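# Clearing and Resetting a Living Room with a Folding Table

September 15, 2025. Revised to add the section on cords.

These instructions cover a tiled living room where one folding table does most of the work: meals, repairs, sealing food, homework. The room has a sofa, a TV console, a small cabinet and a few plastic stools. Nothing has to be bought. Allow 64 minutes the first time. 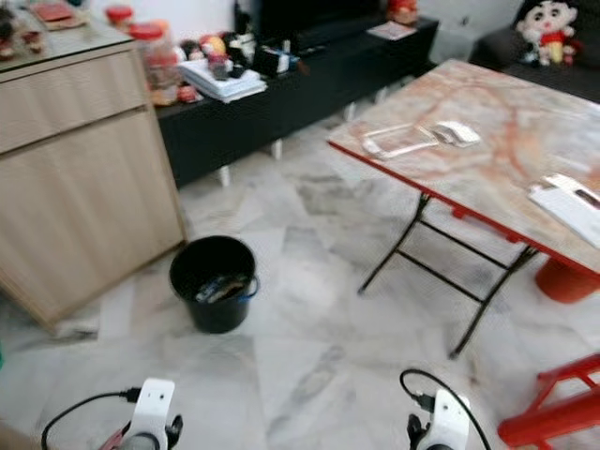
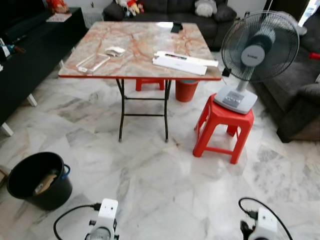 Same room, same folding table with the marble pattern and red trim.

**Should the table be folded up before the floor is cleaned?**

Leave it standing until the tabletop has been sorted, then fold it just before you mop. If you fold it first, everything on it goes to the sofa or the floor and you move it twice.

## What you need

- One bucket for small things that belong in other rooms
- A second bucket for mop water
- Two soft cloths, one damp and one dry
- A flat mop
- Dish soap
- A few twist ties or strips of hook-and-loop tape
- A shallow tray or box, shoebox size or smaller

Don't use the same bucket for both jobs. Stray items left in the bottom get soaked, and grit from them ends up in the mop.

## 1. Walk the room with the bucket

Start at the door and go around the walls in one direction. Pick up anything small that doesn't live in this room and put it in the bucket. Don't stop to carry things away. When you are back at the door, set the bucket outside it and leave it there until the end.

Anything with a tag or label still on it should go in label side up. If you can't decide where an item goes, it stays in the bucket. Empty the undecided ones onto the kitchen counter afterward and ask whoever is home.

## 2. Sort the tabletop

Make three groups on the table itself:

1. Things used at the table every day
2. Appliances that come out once a week or less
3. Everything else

Group one can stay. Group two needs a shelf. A vacuum sealer is long and takes up more of the top than you would expect, so put it away between uses. Before you do, unplug it, open the lid and wipe the channel and the sealing strip with a barely damp cloth. Let it cool first if it has just been used. Store it flat with the lid unlatched. A latched lid presses on the gaskets and they stop sealing well after a while.

Keep the bags with the sealer. I roll mine up and put a rubber band around them.

Phones tend to end up at the far edge of a table. Move them in toward the middle while you work, or put them on the cabinet.

## 3. Wipe the top

Use the damp cloth and one drop of dish soap. Go with long strokes from the back edge to the front, then do the trim separately. Crumbs and sauce collect in the line where the trim meets the top. A wooden toothpick gets them out. Don't use a knife, which can lift the trim.

Dry the top right away. On a glossy surface the streaks show as soon as there is light from a window.

If your table has an old sticker or tape mark, lay a cloth wetted with warm water on it for a few minutes and then rub with your thumb.

## 4. Deal with the cords

Unplug a fan at the wall before moving it. Coil the cord in loops as wide as your hand and tie it once, near the plug. Don't wrap it around the pole.

A fan on a stool gives a better breeze at table height, and plenty of people keep one that way. If you do:

- Check that the whole base sits on the seat with no overhang
- Use a stool that stands level on the tile
- Keep the cord on the side away from where people walk
- Take the fan down before you mop

Wipe the grille with the dry cloth. In November, or whenever you stop using the fan, take the grille off, wash the blades, and put a bag over the head for the winter.

## 5. Clear under the table

Pull out the stools and the bin. Empty the bin. Stack the stools if they are the kind that stack, and put the stack in the hallway.

Turn each stool over and look at the feet. Grit stuck to them will leave scuffs on a polished floor. Wipe it off.

## 6. Cabinet and TV console

Do the cabinet top next. Put the shallow tray in the middle and move all the loose small things into it. Wipe around the tray, then decide what goes back. My rule is that the tray stays and whatever doesn't fit in it goes in the drawer.

On the console, work from one end to the other. Lift the jars and wipe under them. Square up the papers and take out any that can be recycled. Toys can stay in front of a TV if they are low enough not to block the remote. If they block it, move them to one end. Use only the dry cloth on the screen.

## 7. Fold the table

Fold it with two people if you have them. Tip it on its side, with the edge resting on a folded towel so the trim doesn't chip. Release the legs, press them flat, and keep your fingers away from the place where they cross. Lean the table against a wall with the top facing the wall and the towel still under it.

If the legs are stiff, put one drop of light oil on each pivot and wipe off the extra.

## 8. Sofa and floor

Take the cushions and plush toys off the sofa, shake them out, and brush the seat. Put them back after the floor is dry.

Sweep before you mop. Hair and dust gather under the console, so reach in from the front with the broom held flat. Mix the mop water weak: one small squirt of dish soap to a half bucket of warm water. Skip vinegar if the tile is real marble. It dulls the polish. Wring the mop well and work backward toward the door.

Diagonal tile is easier to mop if you follow the walls and ignore the joint lines.

## 9. Put it back

Table first, then the stools and bin under it, then the fan. Plug the fan in last. Carry the bucket from step 1 through the other rooms and empty it as you go.

## Notes

Rhodri Ruddock wrote in to say that he does the floor before the cabinet and console. That works if you dust with a damp cloth. With a dry one the dust ends up on the clean tile.

For a room with carpet, skip the mopping in step 8 and vacuum instead. The rest is the same.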